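Pre-Session Checklist for Hand-Held Gripper Recording, With My Comments

Revised Mar 15, 2020

I rewrote this after the November sessions, when we lost a good chunk of recordings to things a checklist would have caught. The old version was one page of tick boxes and everybody (me included) ticked them from memory while walking to the kettle. So now each item has a result from my latest inspection and a comment, and the comments are the part I'd like you to read. Skip the ones you know. Go slow on section 3, please!

The setup inspected is the fruit table on the Virnero project, gripper unit Panell, old pads off and the blue ones on.

SECTION 1. THE TOOL

1.1 Finger pads seated and not torn
Result: OK
Comment: Pinch each pad at the tip and tug. If it lifts at all, reseat it. I used to check this by eye and that's no good, a pad can look perfect and slide off on the first pear. Look for nicks along the inside edge too, where the two pads meet.

1.2 Pivot pins tight, upper and lower
Result: OK, one to watch
Comment: Go around all of them with your fingers first and the driver second. One lower pin had a little play in it and I snugged it up a quarter turn. Please don't crank these down hard. An overtightened pin makes the arms close in jerks, and you'll see it in the width signal as a staircase. The pins don't all match in color and that has no bearing on the check.

1.3 Full open, full close, ten slow cycles
Result: OK
Comment: Do it with the tool held level and then again pointed straight down. Listen while you do it. A click near the bottom of the stroke means a linkage arm is rubbing on the body.

1.4 Body clean, no cracks around the lobes
Result: OK
Comment: Juice gets into the ribs. A damp cloth is fine, a dripping one is not. If you find a crack, stop there and tag the unit, even if it still works.

1.5 Trigger return
Result: FIXED
Comment: It was coming back slow. I cleaned it and it's good now, but if your hand is tired after one block, write it down. Sore thumbs are a safety item here and I mean that. Nobody should be recording more than 200 grasps in a sitting.

SECTION 2. THE CAMERA

2.1 Lens clean
Result: OK
Comment: Lens cloth only, sleeves don't count. (You know who you are.)

2.2 Both pads in view when the tool is open
Result: OK
Comment: The method depends on this one. We work out how far the gripper is open from where the pads appear, so if one of them drifts out of view at full open, the whole take is useless for the grasp width part. Check it on the live view before you touch any fruit.

2.3 Focus at table distance
Result: OK
Comment: Things way out to the side go a bit soft and I've stopped worrying about it. What I care about is the area between the pads and whatever they're reaching for.

2.4 Free card space
Result: OK
Comment: Clear it before, never during. Take 353 in the old log is half a take for exactly this reason, and it was a beautiful one.

SECTION 3. THE TABLE

3.1 Cloth down and checked for snags
Result: OK, with a note
Comment: We use the white cloth with the black grid, and no, you don't have to iron it. I went back and forth on this. The method note from our first round asked for a flat cloth so that the grid lines would be straight, but the takes with ripples in them trained a policy that was less fussy about the surface, and we'd like to keep that. What you do have to check is that no fold is big enough to catch a fingertip or tip a piece of fruit over. Ripples toward the back are fine by me, a ridge right in front of the target is a fail.

3.2 Fruit laid out with mixed spacing
Result: OK
Comment: You want some pieces close enough to be awkward and some with room on all sides. Don't line them up. The last policy we tested was great on lone mandarins and pretty bad when two were nearly touching, one in front of the other, and when I went back through the training takes I found hardly any like that. So set up at least one such pair every time. The view from the tool at the start of a block gives you a fair idea of what I'd pass.

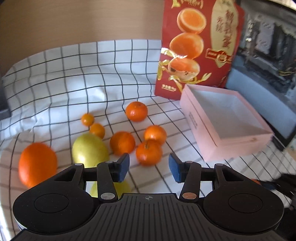

Oh
Data collection lead, Virnero grasping study

I'd sign that one off. The mandarins are the bulk of it, and the big orange and the pear make the fingers do something different. The pear sitting partly behind a pad is good too, we want targets that are half hidden at the start and come clear as you move.

3.3 Stems left on where they have them
Result: OK
Comment: Stems change how a piece of fruit sits between the pads, and they give the model something to tell front from top. Leave them alone. If a stem comes off during a take, finish the take and put it in the notes.

3.4 Background objects stable
Result: OK
Comment: We keep packaging on the table on purpose, such as the red and gold bag with the oranges printed on it and the open pink box. The bag is my favorite thing in the whole setup because it has pictures of fruit on it, and an early policy of ours went for printed oranges more than once. It doesn't anymore. Give the table a push with your hip. If the bag falls over, prop it up again and start fresh, as a bag that topples in the middle of a reach makes people grab for it, and that's how we bent a linkage arm.

3.5 Box placed for the block
Result: OK
Comment: Empty at the start, open side up, any angle you like. Change the angle between blocks and write the change down.

3.6 Fruit condition
Result: OK
Comment: Anything soft or leaking goes out. Wet cloth, slippery pads, sticky pins, you get the idea. And don't eat the set! Once it's been in the grippers it isn't food.

SECTION 4. THE ROOM

4.1 Open computer case out of reach
Result: NEEDS ATTENTION
Comment: My one real complaint from this inspection. There's a desktop with its insides showing, yellow cables and all, behind the box. I don't mind it as background, but an exposed machine near a swinging arm (yours, I mean) and juicy fruit is asking for trouble. Either the panel goes on or the machine moves back before the next block. I've put it on the Jelletti list as an action, and I'll look again myself.

4.2 Stray items off the table edges
Result: NEEDS ATTENTION
Comment: Small dark stuff tends to gather at the sides of the cloth. If it isn't part of the layout, move it. You'll be sweeping in from the right a lot and your elbow will find whatever is there.

4.3 Walking space behind the operator
Result: OK
Comment: One good step back in every direction. Bags under the bench, chairs pushed in.

4.4 Lighting the same as in the log
Result: OK
Comment: If you change a lamp, say so in the log. I don't mind the change, I mind finding out in the plots.

SECTION 5. AFTER THE BLOCK

5.1 Count the takes against the log
Result: OK
Comment: We have 1517 usable takes on this table so far and I'd like that number to stay true. Drops and misses count as usable if the tool was working. Keep them - the comparison with and without failed grasps is half the result we're writing up.

5.2 Wipe pads, park the tool closed
Result: OK
Comment: Closed, pads touching lightly, on its side. Leaving it squeezed tight puts a dent in the rubber.

5.3 Sign and leave a comment
Comment: Any comment. "Pear was annoying" is a comment, and a useful one.

Overall: pass for the tool, the camera and the table layout. Hold on 4.1 and 4.2 until they're closed out.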